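Sonda Club Handbook
Section 6: Recording a demonstration with the hand gripper

Read this before your first session. Fadime Sönmez will ask whether you have, and she can tell.

Before you start

1. Sign out a gripper and a memory card from the Akyol cabinet. Card 14 is retired. If you find it in the tray, put it back in the drawer marked NO.
2. Squeeze the handle slowly, all the way shut, then let go. The fingers should meet flat and open without a crunch.
3. Check the pins on the linkage arms. A pin that wiggles goes to Leonidas Triantafyllou, along with the gripper it lives in.
4. Wipe the lens with the gray cloth. Your T-shirt is not the gray cloth.

CAUTION: Keep hair, lanyards and hoodie strings out of the linkage. It closes harder than it looks.

Picking up the part

5. Lay the part on the table in the pose given on the task sheet.
6. Start recording, count to two, and approach at walking speed. A slow walk. The Dultport regional is in March and there is time.
7. Close on the part and stop squeezing once it is held.
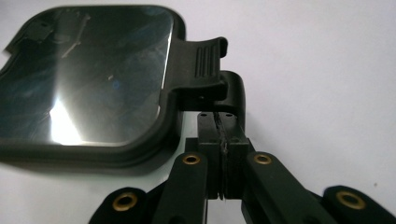 Choosing the grip point is where most first-year recordings go wrong. Large parts tempt people to grab whatever sticks out farthest, and then the part swings. With the wing mirror, close the fingers on the mounting under the curved bracket, with the pads pressed together and the ribbed clip tab left free to one side. Stay off the glass. It picks up fingerprints, and last season's policy learned to be very fond of one in particular.

8. Lift to hand height, hold for a count of two, and move to the target.
9. Set the part down before you open the fingers. The order matters, as the dent in the Gekcombe table will confirm.
10. Stop recording.

NOTE: If you drop the part, keep recording, pick it up and finish the task. Write "drop" in the log. Do not write "mostly fine."

Saving your work

11. Copy the files to the shared drive and enter the episode numbers in the log. Episodes 544 to 561 are reserved for the mirror task. Kindly stop using them for staplers.
12. If the copy stops with error 904, the drive is full. Tell Leonidas. Do not make room by deleting things you don't recognize.
13. Return the gripper with its fingers open and put the battery on charge.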